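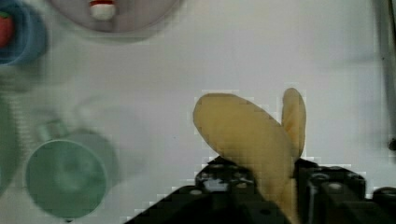 Two in the afternoon, August, and the cell at Drodard is down again. Sort of down. The arm is fine, the wrist is fine, the software came up clean after lunch. It's the grip. Iolo Jarman has the lid off his toolbox and a hex key between his teeth and he is not talking to me yet.

The shop sits behind the old Meredith building, up a ramp, one long room, bad coffee. Drodard sets up small sorting cells for people who want them and looks after them when they go wrong, and this one has gone wrong in a boring way. It picks things up and then, every so often, lets them slide. No alarm. No fault code. The arm carries on to the drop point like it's still holding something.

"That's the worst kind," Jarman says, when the hex key comes out. "If it crashes, I know where I am."

So, the fingers. Two black blocks, bolted on, and between them for most of today a soft yellow banana. Toy stuff. The white table has cups on it as well, a blue one, a green one, and a big round tub further back. Cheap, all of it, and picked with more care than you'd think. A soft thing gives when you squeeze it. Squeeze too little and it slips, too much and it folds up and pops out of the top like soap. Jarman likes the banana because the two halves of it are different widths and it wants to twist. Anything that can hold that straight can hold most of what the customer sends down.

The job card says what to do. Power off at the wall, wait for the arm to settle on its brakes, tag the switch. Wipe the finger faces with a dry cloth first, then a damp one. Check the bolts by hand before putting a wrench near them. He found one loose this morning. Quarter turn, maybe less. He marked it with a paint pen and went looking for its neighbors.

Then the dull part – closing the fingers on nothing and watching where they meet. They should meet flat. If one leads, you get a pinch at the tip and daylight further down, and a soft object will find the daylight every time. The service interval here is 3,000 cycles, which sounds like a lot untill you stand next to the thing for an hour. Job 661 is taped to the cell door, this one, open since last week.

Eifion Powell wrote the pick routine and comes over at this point to defend it. He thinks it's mechanical. Jarman thinks it's a bit of both. They have clearly had this conversation before, they have it again in front of me, quite politely. Powell's routine closes on position, so far and no further, and he put that number in back when the fingers were new. Pads wear. The number doesn't know that.

"I can close it up a hair," Powell says.

"And next month another hair," says Jarman.

What they settle on is force. Close till it pushes back, hold there, check again once the arm has lifted. Slower by a beat. Powell types standing up, one hand, sandwich in the other. The customer, Jikell, will notice the beat, Jarman reckons, and somebody will have to ring them. Looks at Powell. Powell looks at the sandwich.

There's a newer gripper on the shelf, a Zandley, still in its foam. Wider stroke, nicer pads, different bolt pattern. Fitting it means an adapter plate and teaching every pick point over, a whole day gone if it goes well. Jarman is for it. Just not today, he wants the old one behaving first so there's something to go back to.

Tags come off. Everybody behind the line. The first run is at crawl speed with Jarman's thumb on the stop, and he makes me put my notebook down on the bench so I'm not leaning in. Five picks at crawl, he says, then five at half, then he'll think about full. Any slip and they go back to the bolts and start over.

He also wants the cable looked at where it leaves the wrist. Thats on the card too, last line, his handwriting, underlined twice. Powell has gone to find the flashlight.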